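Fullora equipment plan: README

Contents
This folder holds the planning sheets for the second two-arm unit at the Jamen office site. It covers purchase, spares and consumables. Floor space and network costs are kept in the site budget.

Files
units.csv: one row per quoted unit, with supplier, lead time in weeks and warranty term
spares.csv: finger pads, cables, wrist parts
consumables.csv: bin bags, baskets, wipes
notes.txt: open questions for suppliers

Quotes
Drernia and Hedegaard both quoted for a complete unit with two grippers. Drernia gives a lead time of 14 weeks, Hedegaard almost 7. Neither price includes shipping. Quotes expire at the end of July.

Planning rules
Order 4 sets of finger pads per unit. Pads are charged to consumables, fingers to spares. Bags are bought in the thin film grade used by the cleaning contractor, so that tests and daily work use the same stock. Row 43 of consumables.csv is a placeholder and should be left out of totals.

Reference task
Lining a small office wastebasket, both arms, on carpet.

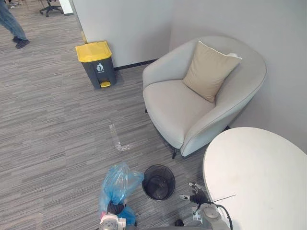
Page last changed: July

The left gripper has the blue bag and the right one is open next to the mesh basket. Both arms work close to the floor, so reach at floor level is a required column in units.csv. Rows without a value there are not costed.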